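Simulated robot drops its right arm below table height halfway through a reach

Asked by Oyelaran, 1 January 2019
Viewed 689 times

I have a two-armed mobile robot in a simulated living room. The task is to drive up to the coffee table, pick up the glass next to the lamp and put it down by the bowl. It worked all through December. Now the right arm starts the reach properly, then sinks until the fingers are lower than the tabletop, and the run stops with a collision warning against the table leg. The left arm goes to its waiting pose in front of the couch with the gripper open, as it should.

It fails on 17 runs out of 103. No error before the collision one. The only thing I changed was the room file, Hadov to Follemberg. Same robot, same controller. I don't want to put this on the real machine until I know why — the real table is glass.

2 answers

Answer 1

Have you tried reinstalling? I had something like this and a clean install fixed it. Could also be the gripper weight, check that.

Comment from Oyelaran: Reinstalled twice, same result. Gripper weight is unchanged.

Answer 2 (accepted)
Welington Toledo

Check where the planner thinks the tabletop is. In the Follemberg rooms the furniture origin is on the floor, in Hadov it was at the top surface. If your goal height is still an offset from the old origin, the arm aims too low. Most of the time the planner rejects the goal and falls back to the last good one, so you only see it on some seeds. Look in the log for "goal replaced", mine had it at step 2961.

Two things to do:

Set the goal height from the glass, not from the table.

Turn on the stop for any wrist target under the table surface. It is off by default in Firnholm.

And leave the real arm switched off until you get a full set of runs with no contact. I bent a finger by skipping that.

Comment from Oyelaran: It was the origin. 103 runs, no contact. Adding a view from one of the bad ones in case it helps somebody else.
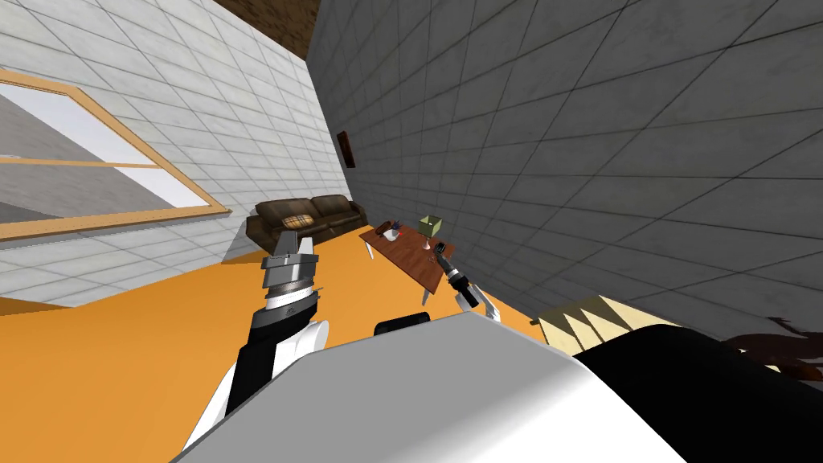

Failed run, head view: right gripper below the tabletop, left arm by the couch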